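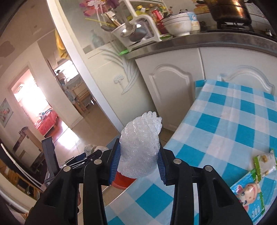
Visit Report: Salis District Hospital and Trateo Outpatient Clinic

The provincial health inspectorate visited two public facilities in September. Neither site received advance notice. The team arrived at Salis District Hospital at 8 a.m., during the change of shift.

Emergency department

The department has 20 beds, of which 13 were occupied on arrival. Triage was carried out at a single desk, and the same desk handled registration. Patients with referral letters and walk-in patients stood in one line. The duty roster on the wall matched the staff present except for one radiographer, whose post has been vacant since spring.

Oxygen is piped to the resuscitation bay only. Other beds rely on cylinders, and the log for these was complete through the previous night.

Pharmacy and stores

Stock cards were checked against shelves for eight items. Seven agreed. The card for saline showed 500 bags; the shelf count was lower, and the storekeeper attributed the gap to a transfer to Trateo that had not been entered. The receiving entry was later found in the Trateo ledger.

The store is cooled by one wall unit. Temperature is recorded in the morning but not in the afternoon.

Trateo Outpatient Clinic

The clinic serves Trateo and the villages along the Ostora road. Both consulting rooms were in use. The vaccine refrigerator was within range, and its backup battery held during a short test.

Patients interviewed in the waiting area raised two matters: the cost of transport to Salis for X-rays, and the early closing of the laboratory window. The posted closing time is 2 p.m. Samples taken after that are held until the next working day.

Actions requested

Salis is to separate triage from registration and begin afternoon temperature readings in the store. The radiographer vacancy has been referred to the provincial health department in Ostora. Trateo is to submit a revised laboratory schedule.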